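Kinano Home Forums > Laundry and Closets > Folding

Topic: How do you fold tops that have straps and ties?

rozalia_d
Posts: 76
March 9, 2018

Hi all, long-time reader and not much of a poster, so please be gentle with me! I have been working my way through the dresser this winter, one drawer at a time, and I was feeling pretty proud of myself until I got to the summer tops. T-shirts I can do in my sleep. Sweaters, fine. But anything with a tie or a strap hanging off it turns into a lump the minute I try to fold it, and then the strap works its way out and grabs onto whatever is next to it, and when I pull out one top I get three.

I have tried rolling (they unroll), I have tried hangers (they slide off and live on the closet floor), and I have tried just stuffing them in the drawer and closing it quickly. My sister votes for the last one. 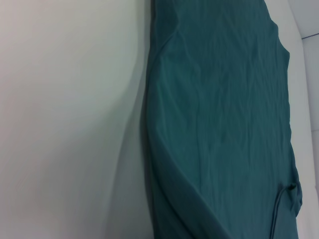
The teal one, before folding. Strap is at the lower right.

So where does the tie go? Inside the fold, around the outside, or do I snip the thing off and be done with it? And do you smooth out all those little wrinkles first or does it not matter for a drawer? I'd love to hear how other people handle these.
Rozália Doležal

sezer_mom
Posts: 1,623

Oh, I feel this one in my bones! Please don't snip it, you'll want it back in July. What I do is lay the top face down, bring any loose tie up onto the middle of the back so it is lying flat on the fabric, and then fold the sides in over it. After that it's held in place and you can fold bottom to top, in half and in half again, and it stays put. My daughter has a whole drawer of these and it has been tidy since Christmas, which in our house is a record.

As for the wrinkles, I run my palms over it from the middle out and leave it at that. Life is short and the iron is in the basement.

Zübeyde Aksoy

linencloset
Posts: 3,815

I'm going to disagree with Zübeyde a little, with love. If you fold a tie inside, you get a ridge pressed into the cloth right down the front, and on a cottony top it will show when you put it on. I learned that with a blouse I wore to a christening, and I spent the whole lunch with my arms crossed. I fold the top first and then wrap the tie once around the outside and tuck the end under. It looks like a little parcel and you can stand them up in a row.

Also, Rozália, yours looks like it has a longish fold running down the lower part already, with one layer lying over another. I would open that out before you do anything else. If you fold on top of a fold you never get a straight edge, and then you blame the strap for it.

rozalia_d
Posts: 76

Oh goodness, you're right about that fold, I was so busy glaring at the tie that I didn't see it. I just shook the top out and laid it down again and it's already behaving better. I like the parcel idea, but won't the end come loose in the drawer?

sezer_mom
Posts: 1,623

It will if your drawer is anything like mine – I have teenagers going through it. Wrapping is lovely if you are the only one who opens the drawer. And I have never once noticed a ridge, but then I don't look that closely!

tuesday_socks
Posts: 300

Hangers work fine if you get the kind with notches. Everyone gives up on hangers too fast. Mine are from Rorero and nothing has slid off yet. Straps in the notches, tie knotted loosely, done, no folding at all.

linencloset
Posts: 3,815

Not everybody has the closet space, though. I have nearly a yard of rod to share with my husband's coats.

rozalia_d
Posts: 76

No room on the rod here either, I'm afraid, but thank you! Okay, I did this one Zübeyde's way and a striped one as a parcel, and they are side by side in the top drawer. The parcel is prettier. The other one took me half the time. I'm going to leave them both for a couple of weeks and see which one is still folded, and I'll come back and tell you. Now I have the skirts to get through, so if anybody has opinions about pleats, I'll be starting another thread.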